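Ticket 1803
Product: Prelent label server
Site: Festavmont, packing office
Status: Resolved, monitoring
Priority: 2

Reported problem
Label jobs sent after 4 p.m. sit in the queue as "accepted" and never reach the printer. No error on the client. Restarting the spooler releases the whole backlog at once, including duplicates from users who clicked Print again.

Environment
Prelent server on the Fiore host, wired network. Printer has a reserved address. Client machines get theirs by DHCP. Last change before the fault: switch replacement in November.

Log

08:40 Backlog from the previous afternoon still present, 25 jobs. Exported the queue before touching anything. Spooler restarted, queue drained, duplicates thrown out by the shift lead.

09:15 Test page from server console OK. Test page from client OK. Ping to printer clean, no loss.

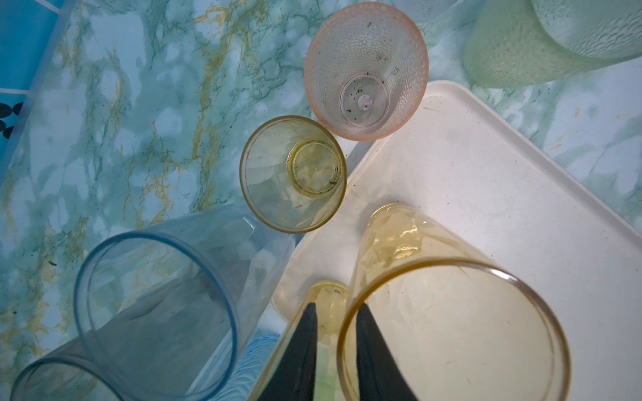 10:05 Raised log level to verbose. Log rotation is set very small on this host, so the afternoon entries had already been overwritten. Raised the limit as well.

16:10 Fault reproduced. Server opens the connection on the print port, sends the header, then waits. Spooler reports code 1102 (peer not ready) and does not retry. Code is written to the verbose log only, which explains the silence on the client.

16:25 Printer status page shows an open session from another address. Traced to the Andska inventory tool, which polls the same port on a schedule and holds the session open. Printer accepts one session at a time.

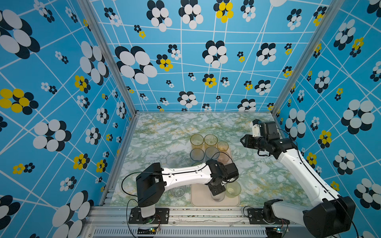
16:40 Stopped the Andska polling task. Waiting jobs printed without a spooler restart. Started the task again — fault back on the next poll.

Cause
Polling task was pointed at the print port. The old switch dropped idle sessions after a short timeout and hid the problem. The new one does not.

Fix
Polling moved to SNMP. Spooler retry enabled on 1102, with a 25 second delay. Verbose logging left on for now.

Open items
Duplicate detection is still off in Prelent. Site wants it on but has not said whether reprints of damaged labels should be exempt. Need an answer before changing it.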